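Almont Bench Pack 2
Simulated two-arm workcell, ready to load
Made by Zaretti

The first Bench Pack gave you a table, two arms and a gray void. Pack 2 gives you a room! We spent most of the winter on it, and Lina Azar's lighting work alone makes us want to keep opening the thing up just to look around.

You get two black robot arms with grippers, a matte tabletop and a set of small parts to handle, all with collision shapes already fitted. The room around them has tiled floor, a whiteboard, a wall clock and warning notices on a corkboard, so your policies have some proper clutter to see past. Shadows fall softly across the table and move with the arms -- a small thing, but it makes a big difference if you train from camera views.
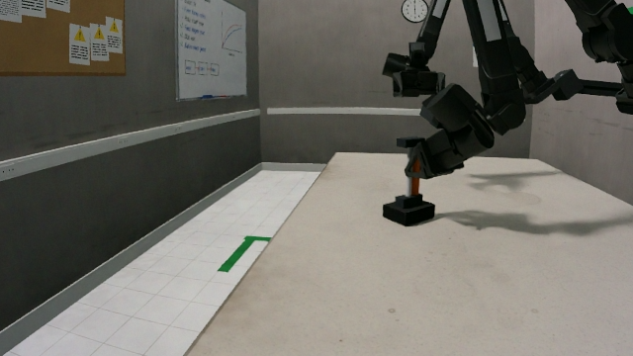 Grasping upright parts was the job we cared about most. Thin rods and narrow pieces standing close together used to jitter the moment a finger touched them. Haruto Ogura rewrote the contact settings for this release, and they now hold steady in every one of the 8 starter tasks (we still lose an evening to them now and then, just playing).

What's in the download
400 randomized table layouts
424 recorded demonstrations, both arms
8 starter tasks with reset scripts
Editable room, wall and floor textures

Owners of the first pack can load their old task files through the Motham importer. Check your gripper offsets afterward -- the wrist mount has moved slightly.

Questions about licenses for classrooms go to Nour Semaan. The next update is planned for November and adds a second table height.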